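Préparer de petits colis sur un bureau, sans y passer l'après-midi

Mise à jour en décembre. Ces conseils s'adressent à ceux qui emballent chez eux ou au travail, sur un bureau qui sert aussi à autre chose. Une boîte peu profonde, de petits articles et un ordinateur portable pour les adresses suffisent pour commencer.

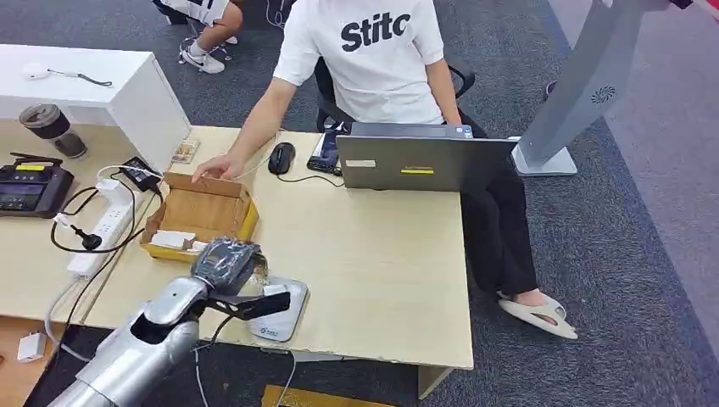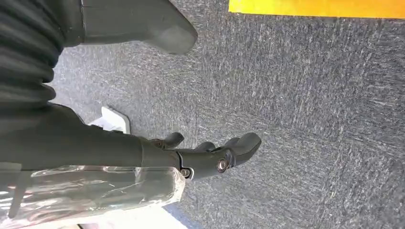
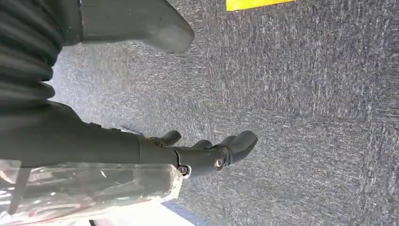

*Carton ouvert sur le bureau (première photo) ; moquette grise sur les trois.*

## Dégager le plateau

Le carton se place devant soi, à portée de la main la plus habile. L'ordinateur va d'un côté, écran tourné vers la chaise, la souris de l'autre. Si la souris a un fil, le faire passer derrière le carton. Un câble coincé sous une boîte pleine finit toujours par tirer quelque chose.

Enlever les tasses. Le carton boit tout, et une auréole au fond ne part pas.

## Ouvrir et tenir la boîte

- Rabattre les quatre volets vers l'extérieur et les casser une fois dans chaque sens. Ils restent ouverts tout seuls.
- Poser une main sur le bord opposé pendant qu'on remplit. Une boîte légère glisse facilement sur un plateau lisse.
- Commencer par le fond, le long du bord le plus proche, puis avancer vers l'arrière.
- Les petits paquets blancs se confondent vite. Tracer un trait de feutre sur ceux qui sont déjà vérifiés.

Nilmini Gunawardena préfère remplir debout et coller assise. Pour une dizaine de boîtes, peu importe. Au-delà, régler la chaise pour que les coudes arrivent à la hauteur du plateau, et changer de position de temps en temps.

## Peser

Une petite balance plate se range facilement et suffit pour les envois légers. Vérifier la charge maximale avant d'acheter : beaucoup de modèles de cuisine s'arrêtent à 2,000 g. Chez nous, une boîte de pièces Tutby est sortie à 2,797 g et il a fallu la peser sur l'autre balance.

Peser la boîte fermée, avec son calage et son ruban. Remettre à zéro entre deux boîtes et attendre que le chiffre se stabilise. La balance doit porter sur ses quatre pieds, jamais à cheval sur un sous-main.

## Caler

Le papier froissé convient à presque tout. Il en faut sous les objets, autour, puis dessus. Fermer les volets sans forcer et secouer doucement : si ça bouge, rouvrir et ajouter une feuille.

Le film plastique transparent protège de la poussière et des rayures, mais n'amortit rien. Deux tours suffisent. Trop serré, il marque les surfaces brillantes et il faut une lame pour le retirer.

## Fermer

Ruban de 50 mm, une bande sur la jointure, une autre en travers si le contenu dépasse un kilo. Laisser descendre le ruban d'environ 8 cm de chaque côté. Replier le bout du rouleau sur lui-même, on gagne du temps à la boîte suivante.

Les étiquettes Herath collent mal sur le carton recyclé. Lisser du plat de la main, du centre vers les bords. Ne pas mettre l'adresse sur la jointure.

## Protéger la moquette

Les chutes de ruban collent aux fibres. Garder un sac accroché au bureau et y jeter les bouts au fur et à mesure. Pour la colle déjà incrustée, poser un glaçon dans un sachet, attendre quelques minutes, gratter avec une cuillère et passer l'aspirateur.

Habibur Bhuiyan utilise une brosse en caoutchouc pour les miettes de carton. Elle ramasse mieux que le balai, surtout sous la chaise.

## À garder dans le tiroir

Un feutre noir, un rouleau de ruban d'avance, des ciseaux, un mètre souple, quelques feuilles de papier à plat. Les lames du cutter Cevow se changent dès qu'elles accrochent.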